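7 December 2022

Mopping again, with the flat one with the teal pad, round by the black table with the marbly veins. I do like how that dark floor shines when the lights catch it! 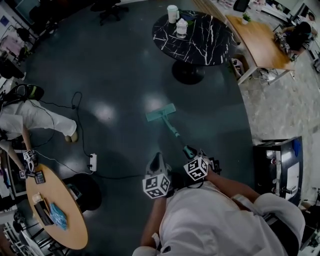
Siu-fong reckons I use far too much soap and that plain warm water would do, which is rich — she bought the 3 bottles of Ornow in October. I'll try it her way tomorrow, grumbling. Must get a spare pad as well, and water that little plant.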